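Peltton open day, two-arm table demo
General Robotics > Events and Visits

tomhask
Posted 3/20/20
Got back from the open day at Peltton. They had the two-arm tables running and let visitors stand close enough to see what the fingers were doing. A few shots of the plant table:

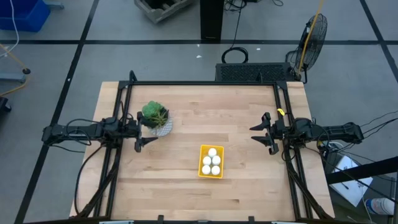
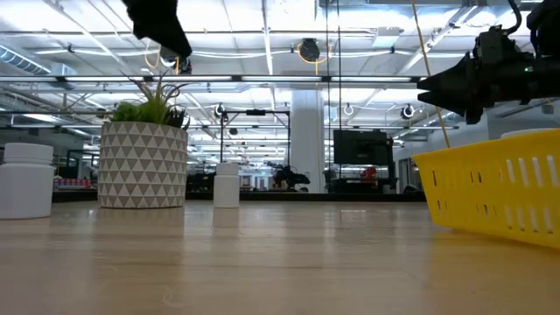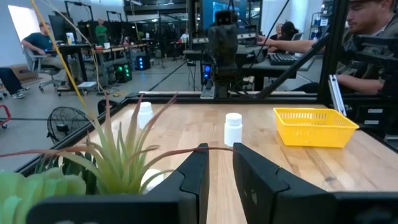
The talk before the demo lasted 90 minutes and could have been half that. Begoña Lozano gave most of it. She was good on how they collect practice runs and less good on numbers. She said the bottle task had 2659 recorded runs behind it. I asked how many of those were thrown out and she said she would have to look.

Questions were allowed during the demo, so I stayed there until they closed the doors. If anyone else went I'd like to hear what you saw.

grindle_m
Did they let it run on its own or was somebody driving it?

tomhask
Both. First part was driven by a person, second part was on its own. They announced which was which. On its own it was slower and it stopped twice while I watched. One of the staff restarted it from a keyboard both times.

Seidel_fan
I was in the afternoon group. No stops for us. It put the bottles in the basket 4 times in a row and then they moved the basket and it did it again. I thought it was the best thing there.

grindle_m
Moved it how far?

Seidel_fan
A hand's width maybe. Turned it a little too.

oldpress
A hand's width is not much of a test. We have a Drurell cell at work that picks bottles all shift and it cost less than what I assume those two arms cost. I don't see what a second arm does for you if the job is one bottle into one basket.

tomhask
The second arm wasn't needed for that task, I agree. They also had an egg tray out on the plant table and that was where I wanted to see two arms used. In my group they only talked about it. Seidel_fan, did you get the eggs?

Seidel_fan
No, they ran out of time. The guy said to come back in November.

oldpress
So the hard one wasn't shown. That is my point.

kestrel90
I think you're being hard on them. Your Drurell cell has fixtures and a guard around it and someone spent weeks on the program. If the bottle comes in sideways it faults. This is a different kind of project. I'd rather see it stop twice in front of people than watch a video that has been cut.

oldpress
It does not fault on a sideways bottle, we have a turner upstream. But fine, different project. I still want a cycle time before I get excited. Did anyone time it?

tomhask
I tried with my phone. 41 seconds for one bottle when it went well, from the arm starting to move until it let go. I didn't time the driven part but it was clearly quicker.

oldpress
Thank you. That is slower than I would have guessed.

grindle_m
Any idea what the grippers are? The fingers come to a point, I'd have expected something flatter for bottles.

kestrel90
I asked about that. They make the fingers in house and change them often. The pointed ones are meant for small things and they leave them on for everything else to save swapping. He said a rounded cap is the worst thing to pick up with them.

Seidel_fan
Was the plant part of any task? I kept waiting for it to get knocked over.

kestrel90
Only something to work around, from what I was told.

grindle_m
Is the November one open to anybody or do you have to register?

tomhask
You register through Harkuvau, same as this one. There were 1000 places and it filled up. Sign up for the morning if you can, the line for coffee was shorter.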